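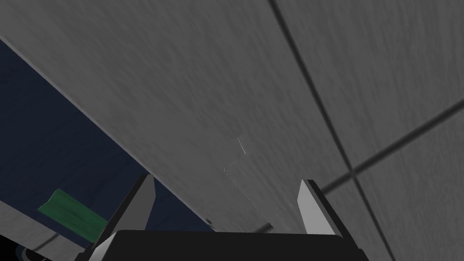
Brushed gray finish, with a green cloth or pad on dark blue.

Wall and Counter Coatings: Questions We Get a Lot

Do I need to seal my counter every year?
Probably not. The yearly rule mostly comes from people who sell sealer. Put a spoonful of water on the surface and leave it for 39 minutes. If it hasn't soaked in, save your money.

Is Flokex really "permanent"?
The can says so. We had it on a test slab in the Haverford shop and it was dull by September. Call it a decent sealer with a silly label.

What about Emero?
Costs more, smells worse, lasts a bit longer. At $245 a kit we'd want it to last a lot longer.

Can I coat a pebble wall the same way as flat tile?

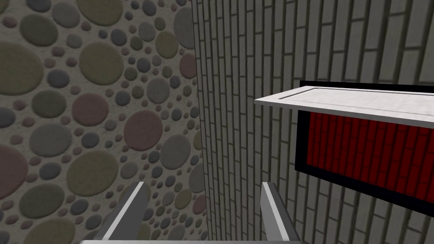 Coating pebble is slow work and most quotes pretend otherwise. A roller rides over the high spots and leaves the grout thirsty, so you end up with a brush anyway. Where pebble meets gray tile at a corner, as it does here, do the two sides as separate jobs and tape the seam. Anyone who offers to spray both in one pass should be asked who cleans the tile afterward.

How long before I can use the room?
Rotarau says 2 hours. Ikhsan Hidayat, who runs our test bench, got a clean fingerprint in it at about 8. Wait overnight.

Does a "nano" coating do anything extra?
We have asked three sellers what the word means and got three answers. None came with test results.

Will it kill mold?
No. It will cover mold, and the mold will come back through. Fix the leak first.

Can I return an opened can?
Not to us. Buy the small one and try a corner.

Last updated 2011-08-29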